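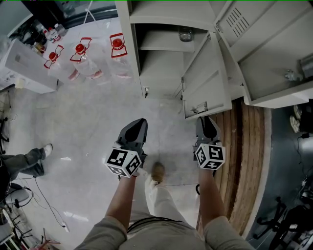
Figure 3. Storage corner at the Vetstead site: metal cabinet with its doors open and, to the left, three water jugs on the floor.

4.2 Drinking water and shared cabinets

Water was stored on the floor at every site we visited. At Vetstead the large clear plastic jugs, with red caps and red handle loops, stand in a row beside the light grey metal cabinet (Figure 3). Staff at Nusedthorpe kept theirs under a worktop, where they were harder to lift out and were sometimes forgotten until the next delivery.

The cabinets were meant for stationery when the offices were fitted out. By the time of our visits they had become general stores, and few were full. The shelf in Figure 3 holds a small glass jar. The cabinet has a keyhole lock, but only 7 of the 74 staff who returned the questionnaire said they had ever locked a cabinet of this type, and most did not know where the key was kept.

Floor space was the more common complaint. Cables, chairs and stored goods compete for the same strip along the wall, and an open cabinet door takes up more of it. We measured the clear width in front of each cabinet with the doors shut and again with them open. Where the second figure fell below 800 mm, the corner was recorded as obstructed. Sites using the Brastine layout, in which jugs are kept on a low rack away from the cabinets, had fewer obstructed corners. The measurements were repeated in June, after deliveries had resumed, and are given by site in the next section.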